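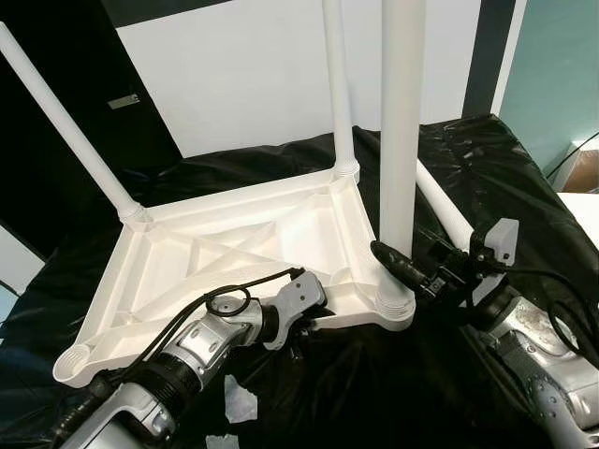
Who decides when a two-armed robot is safe to work beside people?
The company that puts it to work does, after a written risk check of the whole job – the arms, the grippers, the parts and the floor space all count. The new Leladow guide walks a shop through that check from start to finish.

LAKDALE, Sun 29 August – Small shops that want robots to help with assembly now have a plain-language guide to doing it well, and it's free! The Leladow Good Practice Guide for Two-Armed Assembly was released today by the Tendlow Workshop Network after 18 months of writing, trial work and plenty of friendly arguing.

The guide runs through gripping force, reach limits, cable routing, stop buttons and record keeping. It draws on 3,912 logged assembly runs, most of them on simple furniture with screw-in legs.

"Threaded parts are a wonderful teacher," said Hatice Akyol, lead author of the guide. "Start a leg a little crooked and the thread binds, so you have to decide ahead of time how hard the arm may twist and when it must let go. We wanted that decision written down before the first part is picked up." 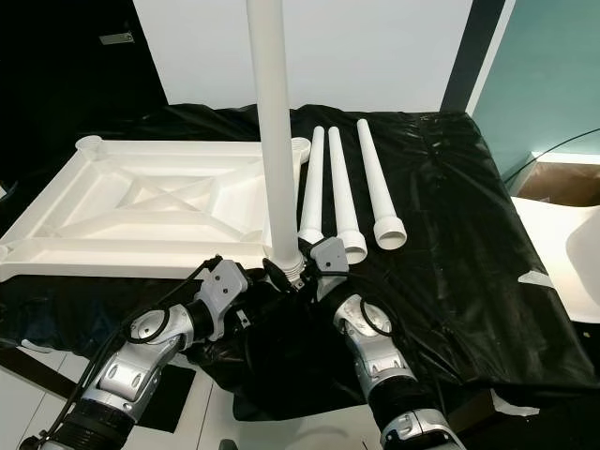

Does a shop need to redo its risk check when it changes products?
It should review the check every time the parts, the grippers or the layout change. A short review is often enough, and the guide includes a one-page form for it.

Roughly 700 people sent comments on the draft, and the chapter on cables grew to twice its first length as a result. Loops near a moving joint now get their own inspection step at the start of each shift.

"I love that chapter," said Kamran Alipour, who edited the comments. "It came straight from people who do this work every day."

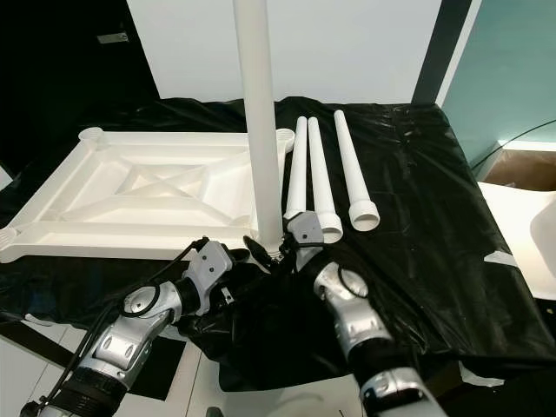

Assembly work with a white plastic base frame and screw-in legs.

Free online training begins in September, led by Mackenzie Lemieux and Ehsan Rahimi. Shops may copy the guide and its forms for their own use.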